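Notebook - shared posts project, Cornlow room
April, started 9.40 in the morning

Picked up the birthday post again. Quick recap for Zoila, who missed the last session: a granddaughter puts up a few lines about her gran laying the table for a full house and one cousin turning up, and by the next evening strangers are offering to drive over with cake. We want to know how it got from her own small circle to everyone else. I love this one. Every time I open the thread I find another bit I'd missed.

We now have 173 reshares saved with their times. Édgar's script pulled them in without falling over, so the fix to the time zones was right. Old file is kept as birthday_old, please don't tidy it away yet, I still want to check the early ones against it.

First surprise: the gran's own reply ("I had plenty of trifle left, come round") travelled further than the original post. More than 100 of the reshares quote the trifle line and drop the cousin altogether! So the sad story did the first lap and the funny one did the rest. Eluned said as much weeks ago and I argued with her. Sorry, Eluned.
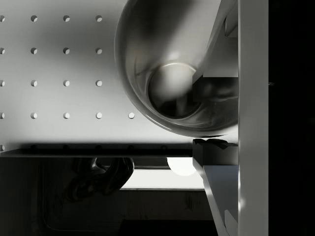
Sorting the reshares by hour is the next job, and I want a drawing that people can read from the back of the room. The line chart I made was a tangle. Much better would be plain dots set out like the round holes in that grey panel, same spacing both ways, straight rows and straight columns. One dot per reshare, one row per hour, filled in dark if it carries the trifle line and left pale if it doesn't. You'd see the swap happen as you read down. Tried it in pencil on the back of the agenda and it already looks good.

Had to decide what counts as a reshare. Anselmo wants screenshots in, I was against, and he has talked me round. A screenshot with the name cropped out is still the story moving, and those are the ones that lose the cousin first. That adds 26. Marked with an S in the last column.

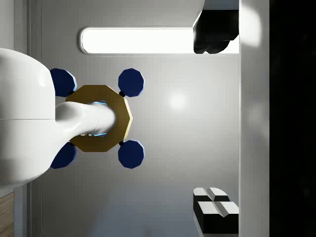 The S ones are also where the wrong facts get in. In three of them the gran has turned into a grandad, and in another the trifle is a roast. Nobody seems to have meant any harm by it - they're retelling it from memory, the way you would over a fence. I'd like to follow the grandad version separately. Abelardo thinks it started on the Pledo boards and I think it came from a Uvlow group, so we have a biscuit riding on it.

2.15, after lunch. Pledo has the earlier time stamp. Biscuit owed.

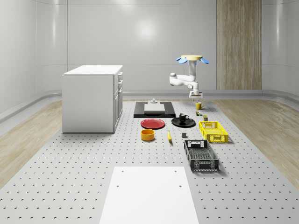
Gripper above the small yellow mug, white cabinet over on the left.

Read through the Londoño notes on kindness posts again. Her point about replies that offer something (a lift, a cake, a card) fits ours really well, and I'd never thought to tag for it. Going to add an "offers" column and do the first page by hand before asking Édgar to automate anything.

To do:
Dot drawing, proper version, big paper
Offers column, first page
Ask the granddaughter again if she's happy for us to quote the trifle line with her name off
Zoila to read the S rows cold and say which ones she'd have left out
Biscuit for Abelardo (the ginger ones, he was very clear)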